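Toy bin check – Rakena playroom, 4 February 2024. Checked by Kirsty Katene

**1. Bin and table**

- [x] Bin clear of table edge, cloth flat
- [x] Rim – ran a hand round, no burrs
- [ ] Not overfilled. FAIL. Layers deep, cant see the bottom stuff without tipping it out

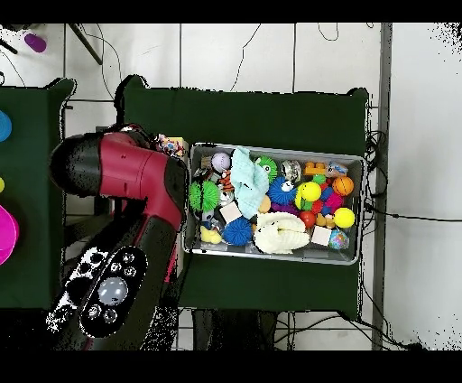
Juraj Čierny wants the spiky balls in their own tub, easier to wipe down. Fine by me – need a tub first.

**2. Sorting cubes**

- [x] Corners ok, no splits
- [x] Finger holes – no traps, tried all 3
- [ ] Ball left in the blue one. Take out before they get put away

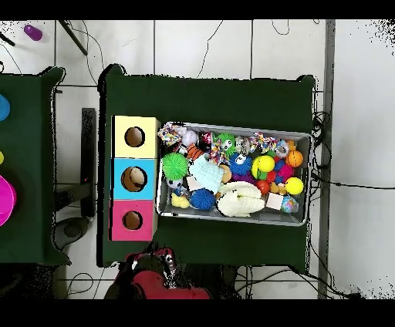 **3. Soft and rubber stuff**

- [x] Rope toys, no long threads
- [ ] Googly eyes – pull test on every one, any that move go in the trash
- [ ] Knit cloths to wash, 4 days max between washes 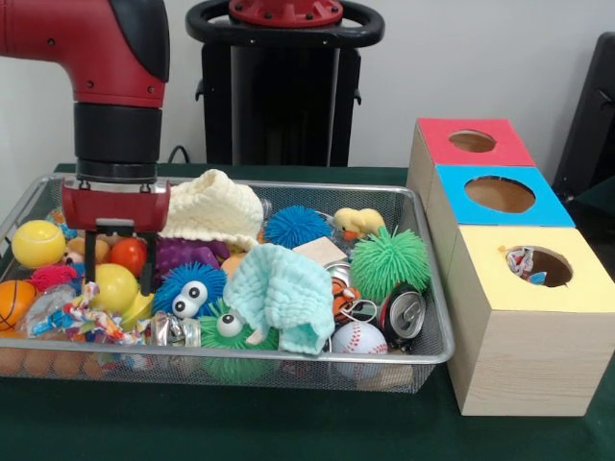

Next check is in May, Iolanda Tavares has the sheet. Anything that isnt a toy comes out befor then. Crushed can at the front goes in recycling today, plastic bag too – suffocation risk, should of been caught last time. Re-check bin once its down to one layer.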